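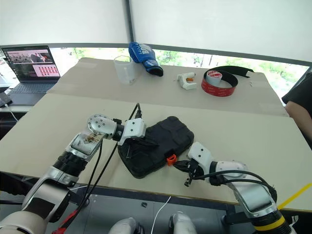 The black case, the orange latch, and both arms in position. Skerkotbridge workshop, Thursday.

6 min read

I have now spent more of my adult life thinking about one latch than I have about my pension, and the latch is winning.

For anyone who missed the earlier posts: I share a workshop in Skerkotbridge with a shifting population of people who make things, and for most of the past year the thing I've been making is a two-armed robot that can do small jobs on a table. It's called Araya. I didn't choose the name. It was written on the crate the first arm came in, and by the time I found out it was the name of the removal firm's depot everyone was already using it.

The current job is a hard case. Araya has to hold the case steady with the left hand, undo the latch with the right, and lift the lid. I thought this would be a nice change after the cups. The cups took all of March.

The first problem is that everything on the left hand side is black. Black case, black fingers. I know where the fingers are because I know where I told them to go, but the vision code has to work it out from pixels and it has opinions. On a dull afternoon it decided that the gripper and the case were one object, which had grown a wrist, and it very politely tried to avoid bumping into it. The arm backed off until it ran out of places to back off to.

The orange latch, on the other hand, it adores. You could find that latch from Plindgate in fog. For a while I had the detection threshold set at 200 and the robot was so sure about the latch that it also found a latch on a packet of crisps, the fire notice and my elbow. I've brought it down since. It still has a soft spot for the crisps.

The second problem is the angle. A case sitting square to the table is fairly easy, and I had that working well enough to show people. Then I turned the case so it lay diagonally, the way a case lies when a human being has put it down, and the whole thing fell apart. The right hand comes in from the corner, gets its fingers up beside the latch, and at that point the wrist has very little turn left to give. I'd been working in a world where all objects were put down by someone with a set square.

So most of last week went on wrist angles. I rewrote the approach so that it picks the final pose first and works backwards, which is how I should have done it in the first place and how at least two people in the workshop told me to do it before Christmas. The left hand now presses down on the upper part of the lid, well away from the hinge, and the right comes in low. The raised panels on the lid help here, as they give the fingers something to lean against. I'd like to claim I picked the case for that. I picked it because it was in my car.

Some numbers, for those who like them. The latch routine has now been run 3000 times in simulation, where it is magnificent. In simulation the latch opens with a little flick, the lid floats up, and I go and make tea. On the real table my best run so far is 16 in a row, and on the seventeenth the fingers closed on air about as gently and confidently as you could wish, then lifted the air and put it down to one side.

The simulation doesn't know about cables, of course. I've got black ones hanging off the left wrist and running down alongside the forearm, more of them curling back over the right, and every one changes its mind about where it wants to be whenever the arm moves. I've wrapped a section in red near the bottom of the left arm and there's a yellow band on the right. My long-term plan is proper cable guides. My short-term plan, now in its fifth month, is to say "mind the cable" to nobody in particular before each run.

The wear on the left wrist is getting worse, too. There's a scuffed brown patch just under the joint cover and I keep meaning to sand it back and touch it up. I have the paint. It's on a shelf at home, where it's been a great comfort to me.

People sometimes ask why I don't work at home, where I'd have the paint. I did try. The arms started life in the back bedroom in Brirwood, clamped to a desk that had already given good service to a sewing machine. It was quiet and warm and there was a kettle ten steps away, and the first time I ran both arms together the desk walked into the radiator. The workshop tables don't walk. They've also got a decent bit of window behind them, which is lovely until the sun comes round and the camera exposure goes to pieces, hence the white shades, which I lower in the morning and which somebody always kindly raises for me at lunch.

The other thing about a shared table is that it's shared. The back half has its own climate. On the day of this run it had a plastic cup, a boxing glove and a big coil of red and black tape with a smaller roll tucked inside it. I've stopped clearing it. A robot that can only open a case on a perfectly bare table isn't much use to anyone I know, and the detector needs to learn to leave a boxing glove alone. So far it has shown no interest in the glove whatsoever. I'm rather proud of that, though I suspect I'd have to give the credit to its not being orange.

Where things stand, then. The reach is good. The left hand holds the case still unless the lid is dusty, and then it skates a bit. The right hand gets to the correct side of the latch nearly every time. What it can't do reliably is the last bit, where a person would hook a fingertip under and flick without thinking. I've tried closing harder, which shoves the whole case sideways. I've tried closing slower, which shoves the whole case sideways later.

Next I'm going to try getting the left hand to push very slightly towards the right as the latch goes, so the two forces more or less cancel. I sketched it on the back of a parking ticket and it looks convincing there. If that fails I'll print a pair of fingertips with a small lip on them, and if that fails there's a different case at the back of my wardrobe that shuts with a zip, and I don't want to talk about zips yet.

Two smaller bits of housekeeping. The laptop on the side table is now doing all the logging, so if you use the workshop and find it open, please leave it open. It sulks when the lid goes down and I lose the run. And if you borrowed the short hex key with the green sleeve, it fits the elbow bolts and nothing else in the building, so I can't think what you're doing with it, but I'd like it back before the weekend.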